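4.2 Block handling at the sorting bench

The second of the three stations studied at the Dikambridge site was the sorting bench. Before the arm was installed, two operators per shift picked green blocks from a white board, checked the end face of each, and placed them in outgoing trays. Both operators stood for the full shift. The pace was set by the conveyor upstream, and the task allowed little movement away from the bench.

The arm was supplied and programmed by Skillis. It carries a two-fingered gripper and a small camera mounted close to the fingers, so that the view moves with the hand. Operators see this view on a screen beside the bench. They do not steer the arm in normal running. Their work consists of laying out the blocks on the board, watching the approach, and stepping in when the arm stops and asks for a decision. The site calls this "tending," and the word now appears in the shift plan in place of "picking."

Layout turned out to matter more than the planners had assumed. Operators had been told that the blocks could be placed freely on the board, and the arm was in fact able to handle most arrangements. Within the first weeks, however, the day shift had settled on a loose row, set with enough space for the fingers to come down on either side of a block. The night shift adopted the same habit in February. No written instruction was issued at either point. Figure 6 gives the camera view with the blocks laid out in this way.
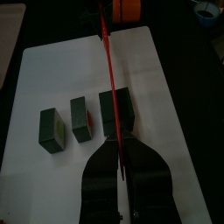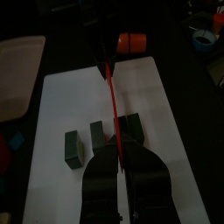

Figure 6. Gripper at the white board with three dark green blocks in a loose row. Both views are from the camera on the arm.

Usmani, replying to an earlier draft of this section, objected to the term "habit." In that reading the loose row is a skill, arrived at by trial and passed from one shift to the next, and it should be counted as part of the job when the job is graded. The planners had treated layout as a preparation step with no skill content. Usmani also noted that the stops fell only after the operators changed how they worked, while the program itself stayed the same over that period, and that crediting the fall to the arm would misstate where the gain came from.

We accept the second point in full. The stop log supports it. Over the observation period the arm asked for a decision 109 times, and 27 of these requests came after the row layout was in general use on both shifts. The program version recorded in the log is the same throughout. We are more careful about the first point. Whether layout should be graded as a skill depends on the grading scheme, and the scheme used at Dikambridge has no category for work done in advance of a machine cycle. A similar gap was found at the Zovstead site, where operators who cleared and reset the fixtures were graded as general labor.

The change in posture and attention was described in much the same terms by most of the 25 operators interviewed. Tending was less tiring for the hands and shoulders. It was also harder to look away from. During picking, operators had been able to talk across the bench, and several said that they now did so less, as a stop left unanswered held up the station. New staff learned the layout by watching, and had few chances to learn the end-face check, which the arm now performs. Supervisors at the site were concerned that the check could not be done by hand at the old speed if the arm were out of service for more than one shift.

Staffing at the bench was reduced to one operator per shift at the end of the trial. The second operator was moved to packing, where no automation was in place during the study. Section 4.3 deals with that station.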